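留一道缝

我给Stuvis写家用服务的评测，写了四年。洗衣上门、代管钥匙、按月租的净水机，都写过。九月里编辑玛丽莎·扎内蒂派给我的是Koltgate的夜间家务服务，产品名叫Nandalau，一台带两条手臂的机器，每天傍晚开始干活，早上客户起床前停在墙边充电。月费857，押金另算，头一个月可以退。

玛丽莎的要求写在邮件里：住进一户真实的客户家，看它干活，回来给分。正文之外再写一段将近300字的摘要，放在网站首页。她特别加了一句，摘要里不要写天气。

客户叫潘末顺，一个人住，七十多岁，眼睛很好，膝盖不行。房子在一幢高层公寓里，客厅很大，铺着地毯，整面的落地窗，窗帘从顶上垂到地面。她申请这项服务就是为了窗帘。窗帘又高又沉，电动轨道坏过两次，第二次修完她就不肯再修了。她自己拉的时候要先扶着窗台站稳，再一点一点往前挪，医生让她别这么干。

我到的那天是星期二，下午，机器已经装好了。Koltgate派来的技术员叫库斯托迪奥·加西亚，正蹲在地上收包装带。他把一张卡片递给我，上面是这台机器的编号687，还有一个叫Wi的应用的登录码。Wi是用来给机器排任务的，几点做什么，做完发一条通知。库斯托迪奥说，装机以后他还会再来两趟，调试用的，不另收钱。

“调什么？”我问。

“看客户嫌它什么。”他说，“一般是嫌它慢。”

潘末顺坐在桌边剥栗子，听见了，说：“我不嫌它慢。我嫌它站在那儿的时候像在等我下班。”

库斯托迪奥把这句话记在了本子上。我后来看到他的本子，写的是“待机姿势，客户有意见”。

任务单很短。晚上8点关窗帘，九点收桌上的杯子，十点把客厅的大灯调暗，早上把窗帘再拉开。库斯托迪奥问还要不要加别的，潘末顺想了想，说先这样，加多了她自己记不住，机器做了什么她还得跟着想一遍。

我住在她的小房间里，床很窄，墙上挂着一本过了期的挂历。第一天晚上我搬了把椅子坐在客厅，手里拿着表格。评测有固定的表格，分成准时、力度、噪音、出错后的处理，每一项后面留一行写备注。我不喜欢这张表，但是玛丽莎喜欢，读者来信里也常有人引用它。

8点一到，Wi在潘末顺的手机上响了一声，机器离开墙边，开到窗前。它先把手伸到帘子边上，停一停，像在找布边，然后夹住，慢慢往后退。动作很轻，挂钩在轨道里滑，几乎没有声音。拉到一半它停下来，换了只手，又接着拉。两边的帘子合拢以后，它用手指把下摆拨了一下，让褶子落顺，回到墙边。

我在“力度”后面写：好，没有扯。在“准时”后面写：准时。

潘末顺看着合上的窗帘，没说什么。过了一会儿她站起来，扶着桌子、椅背、窗台，一路走过去，把帘子拨开了一道缝。大概一只手掌那么宽。然后她又一路走回来坐下。

我问她是不是觉得闷。

“不闷。”她说，“看看外面。”

九点，机器收杯子。它经过窗边的时候停了，Wi又响了一声，屏幕上写着：检测到窗帘未完全闭合，是否补做？底下有个倒计时。潘末顺的眼镜不在手边，等她找到眼镜，倒计时走完了，机器已经把那道缝关上了。

她说：“哎。”

我在“出错后的处理”后面写：主动补做，确认时间太短。写完我觉得这一条算优点还是缺点不好说，就在旁边画了个问号。

第二天晚上一样。机器关，她拨开，机器再关。这次她盯着手机，按了“否”，机器就走开了。可是十点调灯的时候它又问了一遍，那时她在洗手间。出来一看，缝没了。她站在那里看了帘子一会儿，回房睡觉去了，没有跟我道晚安。前一天她是道了的。

夜里电话响。是座机，放在玄关的柜子上，响了很久。我在小房间里听见潘末顺出来接，拖鞋在地上蹭。她说的是：“没事。没事。是那个机器。我明天跟他们讲。你睡。”

早饭的时候我问她是谁打的电话。问之前我犹豫过，评测不该问这些，可是电话是因为机器打来的，那就算跟评测有关。

“薛今玉。”她说，“住对面楼。”

她说得很简单。薛今玉跟她从前在一个纺织厂上班，一个管布一个管账，后来各自结婚，各自搬家，老了又搬到了隔一条街的两幢楼里。两个人都是自己过。前年冬天薛今玉在浴室里滑倒，躺到第二天中午才有人发现。出院以后她们商量了一个办法：晚上两家都把窗帘留一道缝，客厅留一盏灯，睡前朝对面看一眼，有光，就知道对方今天好好地走到窗前拉过帘子了。没有光，就打电话。

“不能每天打电话吗？”我说。

“每天打电话就要说话。”潘末顺说，“哪有那么多话。”

“发消息呢？”

“她不戴眼镜看不清，戴了眼镜嫌累。”她把碗推开，“灯好认。”

我问隔着一条街，真看得见一道手掌宽的光吗。她说看得见，她知道是哪一扇。我往对面看，白天只看见一片一样的玻璃。

那天上午我给库斯托迪奥打电话，请他提前来。他说当天有别的装机，要到晚上。他到的时候天已经全黑了，外套也没脱，直接在地毯上坐下，把电脑打开放在膝盖上，让机器从头做一遍。做一遍，停，他改点东西，再做一遍。机器在窗边来来回回，从窗帘的一头转到桌子那边，又转回来。潘末顺问要弄多久，他说不久。后来她自己去煮了面，我们三个人轮流吃。

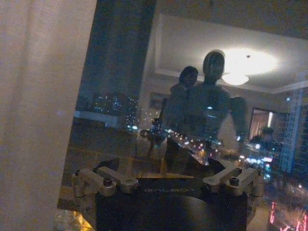
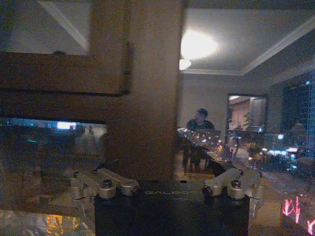
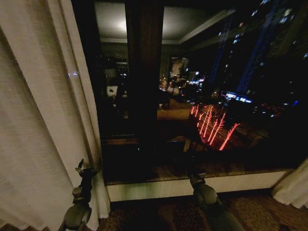

夜里的房间，窗外有灯光。

问题不像我想的那么好改。Wi里面关窗帘只有一个选项，就是“关”。库斯托迪奥说可以设成“关到百分之多少”，但那是给带电动轨道的人家用的，轨道自己会报位置，这里没有。机器只能靠眼睛看，而它学的是把两片布合到一起，看见缝就认为没干完。

“那就让它早一点停。”我说。

“早多少？”

潘末顺举起一只手，五根手指并着。

库斯托迪奥看了看她的手，又看看机器的手。他试着让机器在离合拢差一截的地方松开。松是松了，可是布一松手会往回弹一点，有时弹得多，有时弹得少。有一次缝宽得能看见大半个客厅，潘末顺说这样不行，这样是没拉帘子，对面会以为她忘了，忘了也要打电话的。

还有玻璃的事。外面一黑，窗玻璃上就全是屋里的影子，灯的，家具的，人的，跟外面楼上的灯叠在一起。库斯托迪奥说机器有时会拿不准布边在哪儿。他把大灯调暗，再试，又调亮，再试。他说话的声音越来越小，到后来是在跟自己说。

薛今玉的电话就是这时候来的。潘末顺接起来，听了几句，捂住话筒对我们说：“她问我们家是不是在打信号。”

库斯托迪奥抬起头。

“她说帘子一开一关，灯一亮一暗，她看了半天了。”

“她看得见现在这道缝吗？”库斯托迪奥问。

潘末顺把话传过去，等了一会儿，说：“她说看得见，太宽。”

接下来的办法是他们三个人自己弄出来的，我没有出主意，只管记。潘末顺拿着话筒站在玄关，薛今玉在对面看，库斯托迪奥让机器一次一次地拉。太宽，太窄，没有了，又有了，歪的。歪的是说上面合住了下面没合住，薛今玉说歪的也可以，歪的更好认。潘末顺说歪的难看。两个老太太为这个争了几句，都不大客气。库斯托迪奥举着手等她们争完。

最后定的是直的，一只手掌。机器拉到位以后不松手，先把布按住，等它不动了再放。光这一个动作就多用了不少时间，库斯托迪奥问要紧不要紧，潘末顺说她晚上又没有事。

他又在Wi里把“检测到未完全闭合”那条提醒关掉了。关这一条要填理由，选项里没有合适的，他选了“其他”，在后面的空格里打了几个字。我凑过去看，他打的是：客户要留缝。

“就写这个？”

“总部有人会打电话来问的。”他说，“问了我再讲。”

他走的时候很晚了。在门口穿鞋，潘末顺给了他一袋剥好的栗子，他说公司规定不能收客户东西，然后收下了。

之后几天没有什么可写的。8点，机器开到窗前，拉，停，按住，放。潘末顺在桌边坐着看，一般看到它停住就低头做自己的事。有一晚缝窄了一点，她起身要去拨，走到一半电话响了，薛今玉在那头说看见了，别动了。她就又走回来。我在“出错后的处理”那一行旁边把问号划掉，写了“经人工设定后正常”。

倒是薛今玉有了意见。她打电话来说，机器拉的不算。

我是从潘末顺这头听见的，只听得到一半。她说：“怎么不算？灯是我自己开的。”停了停，又说：“那你过来看。”再停了停：“你不过来你又说。”挂了电话，她坐着剥栗子，剥得很快，壳掉到地上也没捡。

我明白薛今玉的意思。原来那道缝是人走到窗前留下的，有缝就等于人能走路。换成机器，人躺在浴室地上，8点一到缝照样会有。我在表格上找了一遍，没有哪一行能写这件事。

晚上我把这个告诉了库斯托迪奥，他在电话里安静了一阵，说Wi有跌倒报警，每月另加钱，要装传感器，浴室一个，床边一个。我转告潘末顺。她问报警报给谁。我说报给Koltgate的值班台，再由值班台通知家属。

“我家属在外国。”她说，“值班台是谁？”

我说不知道，轮班的。

她没有接着问。第二天她给库斯托迪奥打了电话，自己打的，没让我代劳。她问能不能改成：到了8点机器先不动，等她走过去拍它一下，它再去拉。拍一下就行，在墙边拍，那里有柜子可以扶。她要是不去拍，它就不许拉，一直不许，让帘子那么大敞着。

库斯托迪奥问：“不设超时吗？一般都要设一个超时。”

“不设。”

“那您要是忘了呢？”

“忘了今玉会打电话来骂我。”

他在那头打字，打了一会儿，说可以，这个倒是好改，本来就有手动启动，只是没什么人用，大家买这个就是图它自己会动。他远程改好了，请她试一次。她扶着柜子走过去，在机器肩膀的位置拍了一下，手劲不小。机器开走了，到窗前，拉，停，按住，放。

她给薛今玉打电话，讲了半天，连拍的位置都讲了。我在收拾行李，听见她最后说：“对，我拍的。不拍它不动。它敢动。”

回去以后我把表格交给玛丽莎。准时那一项我不知道怎么打分，最后的设置是要等人去拍，几点开始全看客户。我写了“无法评定”。玛丽莎打来电话，说不能无法评定，网站那一栏必须是数字，空着会显示成零分，Koltgate会来投诉。

我说那就按头两天的打，头两天是准时的。

她又说摘要超了，我写了快一倍。她一段一段念给我听，让我自己删。我删了换手那一段，删了玻璃反光，删了库斯托迪奥坐在地上吃面。她说对面楼的老太太也要删，这是产品评测，读者想知道的是857值不值。

“她是测试条件。”我说。

“什么条件？”

“验收是她做的。宽了窄了都是她说的。”

玛丽莎想了想，让我留一句。我留的是：窗帘闭合程度可由技术员上门调整，本次测试中由街对面的一位住户协助确认。她把“街对面的一位住户”改成了“第三方”，后来又改了回来，说第三方听着像检测机构，法务要问的。

评测登出来的那个星期，给分不高不低，排在那个月的第几我没有看。有两封读者来信，一封问押金怎么退，一封问那台机器会不会叠床单。会不会叠我不知道，任务单上没有，我回信请他去问Koltgate。

月底我去还潘末顺借我的伞。到得晚，门房认得我，让我在楼下等电梯。我没有马上进去，先走到街中间的安全岛上抬头看了一会儿。两边都是亮灯的窗户，我数不过来哪一层是哪一层，也认不出哪一道是她们的。后来绿灯亮了，我就过去按了电梯。

她开门的时候看了一眼钟，说你等一下，我还没拍。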